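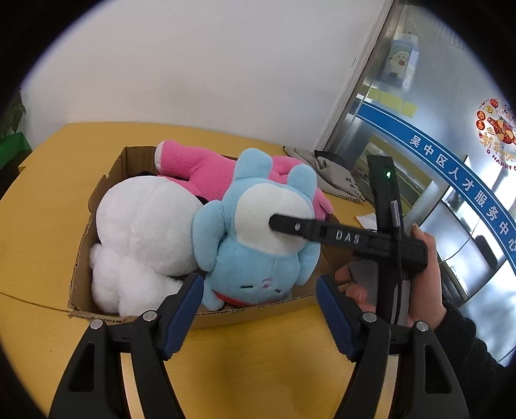
Plush day! Right-hand gripper on the sleepy blue one, with pink and white sharing the box.

Stilanero Robotics Club: Gallery
30 Oct 2023

We started the Prima project in August and we're having a blast with it! Soft toys are this term's challenge (so squishy, so hard to grip well), and we've set ourselves a goal of 488 demos by winter break. Sessions run up to 30 minutes a turn. More pictures soon, new members always welcome!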